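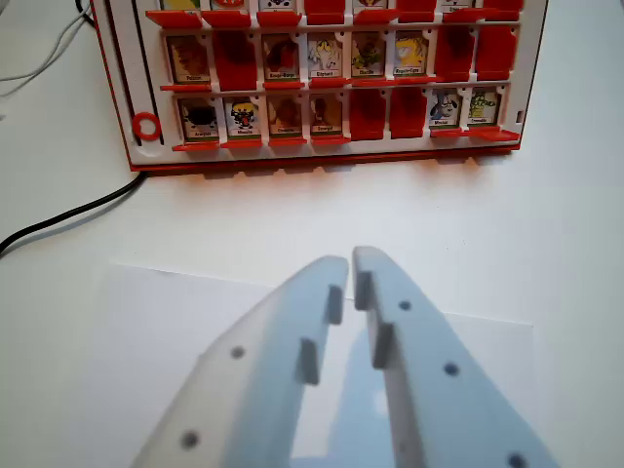 Perguntar custa caro

Há uma moda nas empresas, nas escolas e já nas associações de bairro que consiste em perguntar tudo a toda a gente. Chama-se escuta, chama-se auscultação, chama-se, quando há dinheiro para consultores, diagnóstico participado. Eu desconfio dela há anos, e a cada inquérito que me chega ao correio desconfio um pouco mais.

O último veio da Kulex, que me vende a água filtrada do escritório. Tinha 40 perguntas. Uma delas queria saber se eu me sentia "acompanhado" na minha relação com o garrafão. Respondi até à nona e fechei a janela. Duas semanas depois recebi um agradecimento pelo meu contributo e um convite para um segundo questionário, destinado a avaliar o primeiro.

O argumento a favor destas coisas é conhecido: quem pergunta fica a saber. Não me parece que seja assim. Fica a saber quem pergunta bem, quem já tem duas hipóteses na cabeça e precisa de deixar cair uma. Uma criança que joga ao "Quem é quem" percebe isto ao fim de meia dúzia de partidas. "Tem chapéu?" é uma boa pergunta se metade dos que restam tiver chapéu. Se for só um, é um palpite disfarçado. E perguntar se a personagem é simpática não baixa peça nenhuma.

Ora, o inquérito moderno é quase todo feito de perguntas sobre simpatia. De 1 a 5, quão satisfeito está? Com quê, comparado com quê, e que fará a empresa se eu disser 3? A esta última pergunta nunca vi resposta escrita. Desconfio que não exista, e que o 3 vá parar a um gráfico onde se junta a outros 3, todos igualmente mudos.

Dir-me-ão que exagero e que há inquéritos sérios. Há. Trabalhei num, na Himumar, quando a empresa quis perceber por que razão os clientes do norte desistiam ao fim de um ano. O coordenador era Alistair Purves, um escocês pouco dado a reuniões, que nos obrigava a escrever ao lado de cada pergunta a decisão que mudaria conforme a resposta. Sem decisão, a pergunta saía. Começámos com uma lista de várias páginas e acabámos com 5 perguntas. Houve protestos, sobretudo do marketing, que tinha muita estima pela que falava de "valores". Soube-se em poucos dias que o problema era a fatura, que chegava antes do ordenado. Mudou-se a data da fatura.

Não digo que tenha sido uma vitória do método. Pode ter sido sorte, e a empresa tinha ali um problema fácil. Mas vi depois o contrário na Vasilakis, com mais de 600 respostas recolhidas num agosto inteiro, e o relatório final recomendava "reforçar a comunicação". Qualquer pessoa que já tenha lido um relatório sabe que essa recomendação estava escrita antes de chegar a primeira resposta.

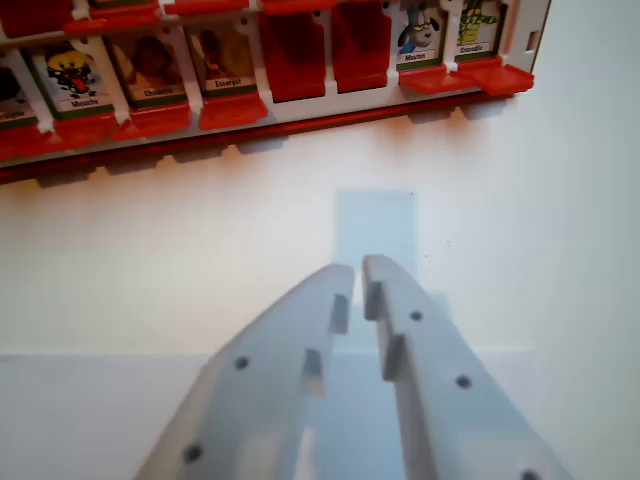 O conforto de consultar

A minha suspeita é que se pergunta tanto para adiar. Enquanto decorre a consulta, ninguém tem de decidir, e quando ela acaba já mudou a direção ou o orçamento. A pergunta larga serve muito bem este propósito, porque não elimina nada. Ficam todas as opções de pé, tão plausíveis como no primeiro dia, e pode marcar-se nova ronda.

Há também quem venda o remédio. A plataforma Clistutach, que a escola da minha filha adotou, promete aos pais uma "voz contínua". Na prática são avisos às 21h30 a pedir que classifique a ementa com uma carinha. Não sei que ementa mudou até hoje por causa das carinhas. Perguntei à direção - uma pergunta só, por escrito - e responderam-me que o processo de escuta estava ainda em curso.

Aceito que uma consulta possa ter valor mesmo sem efeito imediato, que as pessoas gostem de ser ouvidas e que isso conte para alguma coisa. Mas gostar de ser ouvido e ser ouvido são coisas que convém separar, e o inquérito de satisfação vive de as confundir. Da próxima vez que me pedirem dez minutos, vou querer saber primeiro o que está em aberto. Se não estiver nada, prefiro ficar com os dez minutos.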